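Visits > Workshops > Neltmont Shared Workshop

Visit Report: Robot Arm Build, Neltmont Shared Workshop

Print this page | E-mail this page

The Murnby Makers' Association visited the shared workshop at Neltmont in October at the invitation of its members. The purpose of the visit was to review a robot arm under construction there and to consider whether a similar build could be undertaken at Murnby.

The group was received by Dela Wumbei, who leads the project. The arm is a home design with six joints and a two-finger gripper. Printed parts were made on the workshop's own machines, and the members have spent 400 dollars on motors, bearings and wiring. The bench allotted to the project is 125 centimeters wide – enough for the arm and one laptop.

Control software is written and tried in simulation before it is loaded onto the arm. Afia Nutsugah, who maintains the simulated model, presented the block exercise, in which the gripper works above a table set with small colored blocks, three of them in a stack.
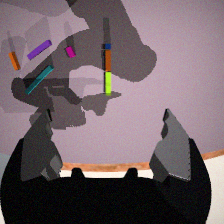
Does a builder need the finished arm before starting on the software?

Work can begin as soon as the joint lengths and motor limits are known. At Neltmont the first programs were written while the base was still being printed.

Visitors were then shown the gripper assembly. The fingers are fastened with two screws each and can be changed in the workshop. The members reported that the wrist joint has been rebuilt once, after the original bearing seat cracked, and that the cable run through the elbow remains unsatisfactory.

The build group has 12 members and meets in the evening. Visits are limited to 30 minutes at the bench, with further discussion in the meeting room.

The Association thanks its hosts. A parts list has been requested and will be placed in the Murnby library when received.

Related items
Visit to the Fliment Tool Fair
Benítez Motor Controllers: Notes from an Evening Talk
Murnby Workshop: Use of the Printers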